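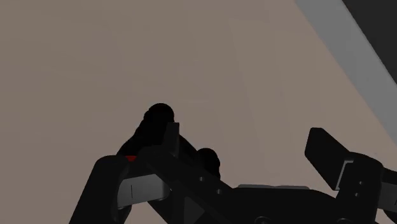 Simulated gripper, close up

Can a robot tidy my dining table yet?

Hi all, I'm hoping someone kind can set me straight. Our table collects everything, and I'd happily save up around $900 for an arm that put it all back where it belongs. Is Rindow any good, or am I dreaming?
Posted 12th September

Answer 1
Dreaming a little, I'm afraid! I've played with Rindow since March and it's lovely fun, but that's practice on a computer, so your real table stays messy.
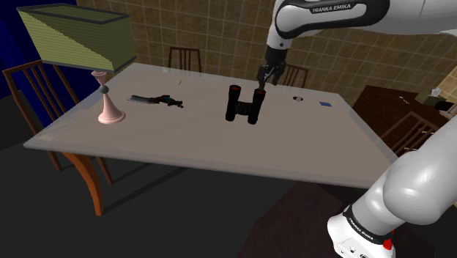 Simulated table with saw, binoculars and lamp

A mixed lot like that is the hard bit, as a saw and a lamp want quite different grips. My best run took 300 tries, bless it.

Answer 2
try Pundeo, neighbour loves it

Answer 3
Pundeo only does floors, I think.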